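About Gruvby

We sort out desks. And supply drawers, craft corners, school offices, the table by the back door where everything lands. Small firm, two owners, one long workroom behind a bike shop.

Started by Vibeke Hviid and Þröstur Frandsen, who shared an office at a freight company for years and argued about the stapler. Vibeke is the one who labels. Þröstur builds the drawer inserts and drives the van. Both answer the phone, badly, before 9 in the morning.

What we do

Mostly we come to you. One visit to look, one to clear, one to put back. The look is free. We open everything – say so beforehand if there's a drawer you'd rather we left alone, plenty of people have one.

Clearing day is the loud one. Everything out, onto the biggest table you've got. Pens tested on scrap paper. Dead ones go. Chargers matched to whatever they charge, and the leftovers in a bag with your name on it for a month. Keep, move, give away. We don't throw out a thing without asking, not even the dried-up glue.

Putting back takes longest. People expect matching boxes, a whole wall of them. We use what you own first. Jam jars are fine. Shoe box lids make good trays. If something does need buying we write down the size and you can get it anywhere, or from us, same price either way.

Offices: a team of up to 11 desks is one day. More than that, call and we'll work it out. Schools: we've done art rooms, front offices, one very deep music cupboard. We do those outside term whenever we can, less tripping over cellos.

Homes: kitchen table people especially welcome. If the table is also the office and the homework spot and the place for dinner, it needs to clear in a couple minutes, so we set it up in things you can lift. Handles if possible. One trip to the shelf.

The Plerkholm insert

Our own drawer insert, named after the street the first one was made on. Birch, no glue on the show side, cut to your drawer. Send width, depth and height, inside measurements please, INSIDE, we have a shelf of ones that didn't fit. Takes two weeks, three before school starts.

Thoroddsen was the first big order, a print shop with 100 shallow drawers and no two the same depth. They still send us calendars. Irkitz came after, they run a chain of study rooms and wanted every table set up alike, so that's where our table sets began.

Table sets

Tabletop work is different from drawers. Nothing hides. We like a plain surface and containers you can tell apart without reading anything, becuase labels are great until someone turns the pot round. So go for shape and color before you go for words.
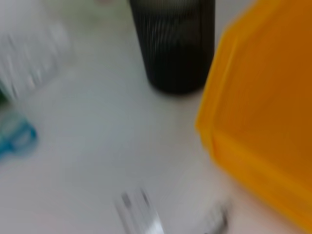 Pens want a pot that stands up by itself and has a bit of weight low down. Scissors and rulers in with them, points down. Loose stuff – tape, clips, the good eraser – goes in something wide with an open reach. Next to each other is fine as long as they don't look alike: a ribbed black cylinder and a big orange plastic container on a white table won't get mixed up by anybody, even at the far end of a long afternoon. Leave a gap between so a hand fits. Flat things elsewhere, standing paper file or a shelf, paper on the table just spreads.

We can put a set together for you or come and arrange the one you have. Refills not included, we tried that and it got silly.

Prices

On the sheet, ask and we'll mail it. Half day, full day, inserts by size. Travel is in the price inside the county. Further out we charge fuel and a sandwich.

Workshops

Thursday evenings, in the workroom, most of the year. Bring one drawer. The whole drawer, pull it out and carry it in, cover it if its raining. You go home with it done. Kids fine if they bring their own drawer too. No workshops in February, the heating in there isn't up to it.

Working here

Sometimes we need an extra pair of hands for school jobs in summer. Lifting, sorting, patience with rubber bands. Drop a note through the door or call, ask for Vibeke.

Gruvby Desk & Drawer – Unit 411, rear entrance – phone ext. 3833 – © Gruvby, all rights reserved – Back to top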